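Grasp planner (Vovden)

The Vovden grasp planner is the part of the Vovden software stack that decides where a two-finger hand should close on something. I've been using it for a couple of years and I ended up writing most of this entry, so forgive me if it gets a bit personal!

It started out as a plugin for Grokinon, the older motion library, and you can still see that in the config files (half the settings begin with "gk_" and I keep typing them wrong). The planner takes a depth picture and a color picture, guesses at surfaces, and throws out up to 4,000 candidate grasps per cycle. Most are terrible. A scoring pass called Kneath cuts them down to the best 149, and only those get checked for collisions with the arm.

Clear plastic is where it struggles, and I could go on about this all day. Depth sensors look straight through an acrylic shelf, so the planner happily thinks a candy bar is floating in space and plans a path right through the ledge holding it up.

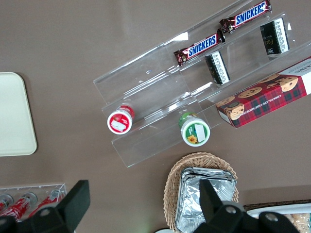 My usual fix is to add the shelf by hand as a keep-out shape. The Drotstead editor lets you draw one over the color picture, and it takes me 15 minutes if I don't get the tilt backward. Shiny foil gives trouble too, but a different kind: the depth comes back full of holes, and the smoothing filter fills them with bumps. Turn "gk_smooth" down to 2 and it behaves much better.

Version changes are listed on their own page. The November release moved the collision check ahead of scoring, which I liked, and then the next one moved it back.

See also: Kneath scoring, Drotstead editor, keep-out shapes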